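**Household task automation** is the use of machines to do domestic chores such as washing up, folding laundry, tidying and wiping surfaces. The term is also used loosely for light shop-floor work of the same sort, for instance packing mixed goods or sorting returned parts. Single-purpose appliances have done some of these jobs for decades. General-purpose machines that can move from one chore to another remain mostly at the research stage.

## Background

The washing machine, the dishwasher and the robot vacuum cleaner each work by narrowing the job. A dishwasher does not handle plates; a person loads it and takes them out again. Chores that involve picking up unfamiliar objects have proved much harder to hand over, and most work since has concentrated on arms fitted with some form of gripper.

Early systems followed fixed paths and needed every item to be in a known position. Later ones used cameras to find the item first. Many current systems learn from recordings of a person steering the arm through the task, often with several cameras fixed beside or above the work area.

## Small arms

Much of the research is done on small bench arms driven by servos, which are cheaper than factory arms and easier to repair. They are also weaker and less exact. Play in the joints adds up along the arm, and cables have to be routed so that they do not catch when a joint turns.

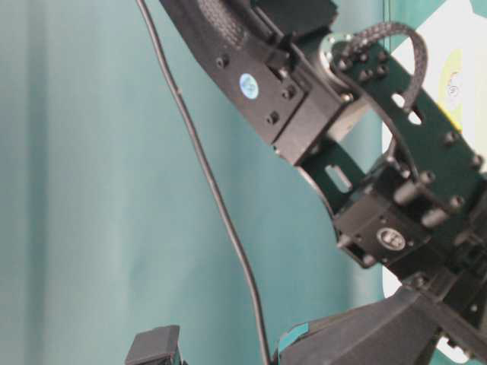

Accuracy matters less in some chores than in others. Dropping a sponge into a tub leaves plenty of room for error, while hanging a mug on a hook does not. Soft goods are a separate problem, as a towel rarely lies the same way twice.

## The Mikby trials

The Mikby trials, run by Kwaku Abugri and Cecilia Gbeho, compared one arm across 6 chores over 3000 attempts. Moving rigid items into a bin succeeded in 70 per cent of attempts. Folding a hand towel succeeded in 40 per cent, and a fold was counted even if the corners did not meet. Results fell when the lighting was changed, and fell further when the table was swapped for one of a different height.

Dennis Entwistle criticised the trials for leaving out time. An arm that clears a table in the end — but takes most of the morning — would be scored the same as a quick one. Gbeho replied that speed had been recorded but varied too much between operators to publish.

## Shop-floor use

Workshops can be arranged to suit a machine in a way that kitchens usually cannot. The parts supplier Clelent used arms for sorting fasteners into trays and kept hand packing for mixed orders.

## See also

- Robot vacuum cleaner
- Teleoperation
- Machine tending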